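Search Trullow Reference Search Advanced Contents A–Z

Brorberg open day

The Brorberg open day is a yearly public event held each November at the Brorberg workshop in Runisia. It is given over to robot teaching, the practice of recording a person's hand movements so that a machine can later be trained to repeat them. Entry is free, but places at the demonstrations must be booked.

History

The workshop opened in a former brewery store and at first admitted only school parties. The public were let in the following year, when the doors were open for a single afternoon. The event now runs over 2 days, and the most recent one drew 2,461 visitors, the highest figure so far. An evening session, starting at 6 pm, was added for people who work during the day.

Demonstrations

Most of the programme takes place on the ground floor. Staff carry out household jobs such as wiping, sweeping and folding while holding a gripper in each hand. The grippers take the place of the operator's fingers, so that the movements recorded are ones a robot arm with similar jaws could make. Marker cubes fixed to the grippers carry printed square patterns, from which cameras work out where each hand is and which way it is turned.
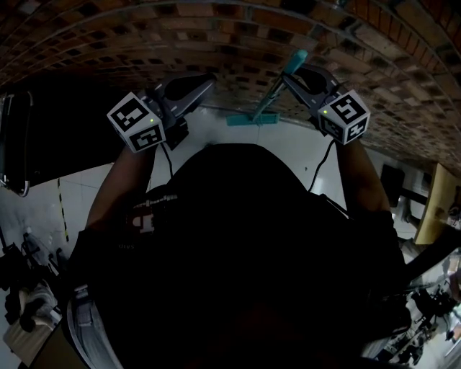 An operator with a pair of hand-held grippers at Brorberg. Each has a marker cube with a green indicator light.

A session lasts some 42 minutes, including questions. The same job is repeated many times with small changes, and visitors are told why a failed attempt may be kept as well as a good one. Children under eight may watch but do not handle the equipment.

The second part of the visit is held upstairs, where the Zeng arm, a two-jawed machine built at the workshop, is run on movements recorded at earlier events. It works behind a screen and is stopped between groups.

Reception

Local newspapers have generally written well of the event, though early reports complained of long queues on the stairs and poor sound. A booking system was brought in as a result.

Related articles
Brorberg workshop
Hand-held gripper
Marker cube
Runisia, museums and open days
Teaching by demonstration
Zeng arm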